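## 3.2 Objects and table layout

The household corner used in this study was set up in a side room of the Kasanstead day centre. We chose a dark table because most of the items are light or brightly coloured, and earlier visits showed that participants with weak eyesight find such items more easily on a dark ground. The items came from two sources. One part was bought for the study, and the other part was taken from the play kitchen that the Trondton nursery no longer needed.

We divided the items into two groups, following the scheme of Makris, which was first prepared for the Fitley home skills course. The first group is called *serving items* and contains plates, napkins, pots and toy food. The second group is called *cleaning items* and contains brushes, cloths and things with long handles. In total the collection has 111 items, but only a small part of them was on the table in any one session.

The two groups were not kept apart at the start of a session. In a real home, the brush often lies next to the plate, and the person who tidies has to decide what belongs together. For this reason we accepted mixed layouts, where a basket may hold toy food and other things at the same time. Figure 4 gives one mixed layout. The teal basket with the orange rim is on the left, with a scrubbing brush close to it, and the small white pot already has two toy pieces inside. The napkin lies folded across the white plate and hangs a little over its edge.

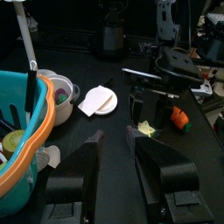
**Figure 4.** A mixed layout on the dark table, with basket, brush, toy pot, and plate with napkin.

## 3.3 Tidying task and scoring

Each participant was asked to make the table "ready for a meal". We did not say which items should stay and which should go. This wording was discussed for a long time in our group - a more exact instruction would make the scoring easier, but it would also give away the answer. The time limit was 300 seconds. A participant could stop earlier by saying that the table was ready.

Two raters gave each item one of three marks: *placed*, *moved* or *left*. An item was placed when it ended in a position that both raters found suitable for a meal. It was moved when its position changed but the raters did not find the new position suitable. All other items were left. Over all sessions the raters marked 734 items in this way.

The napkin caused most of the disagreement. Some participants put it under the plate, some beside it, and a few opened it fully and used it as a small tablecloth. After the first week we decided that all of these count as placed, provided that the napkin is not on the floor or in the basket with the brushes. The earlier sessions were marked again with the new rule.

Toy food was a smaller problem. When a piece was inside the pot at the start and stayed there, we marked it as placed, because food in a pot is suitable for a meal. When the pot itself was put into the basket, its contents received the same mark as the pot. The 26 cases in which the raters still did not agree were decided by a third rater, who had not seen the first marks.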